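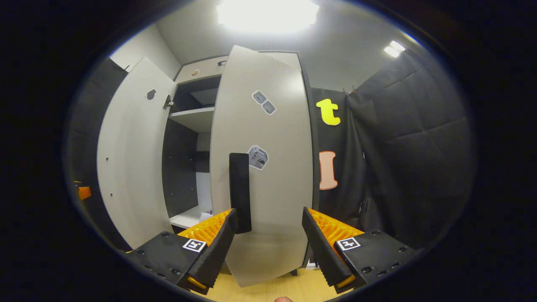 May 18, 2022. Equipment money, second go.

Read the Brarkport quote again over lunch. It has gone up since November and the list of what we get has shrunk. 3,400 per hand-held gripper, pads included, calibration "on request". They want us to take two. I'd like to see one survive a month before we own a second.

What I still don't believe:

The claim of 1,000 usable door openings per pad set. Usable by whose standard? Their test sheet gives one handle shape and a bench fixture. A wardrobe door swings towards you and takes your wrist with it, and that sideways pull is what I expect to wear the lattice. Asked for the raw log. Got a brochure.

Spares. Pads are the part that will go, and they are the one thing without a price. I've written "TBC" in the budget line and I am not moving it until there's a number in an email.

Fevwood's offer is cheaper on paper, but the fingers are theirs and so are the screws, so every broken tip means a parcel. 14 working days for parts, they say. Double it.

Then the arm. The plan as circulated has us buying the arm in the same round as the grippers. I'm against it. We don't know yet whether what we collect by hand on cupboards and wardrobes is any good for training. If it isn't, we'll have an expensive arm bolted to a bench and no money left to fix the data. Hand-held first. Arm only if the door set trains something that opens a door it hasn't met before.

The argument for buying together is the bundle discount from Clollgate. I worked it through and it mostly disappears once you add their service contract, which you can't leave out for the first year. Page is clipped in behind this one, check my sums.

Furniture: no more new wardrobes please. Second-hand with odd handles would teach us more and costs next to nothing. Vertical bar handles are the easy case. Want knobs, recessed pulls, something stiff.

Someone has put "lighting" down as a separate purchase. Take it out. People's homes have ceiling lights and that is what we'll be working under.

To do
- chase pad price, in writing
- ask Brarkport for a loan unit, they'll say no, ask anyway
- strike the arm from this round, move to a later one
- find out who agreed to the service contract wording

Leaving the total blank for now.

Workshop notebook, shared copy | Questions to the equipment list | Back to top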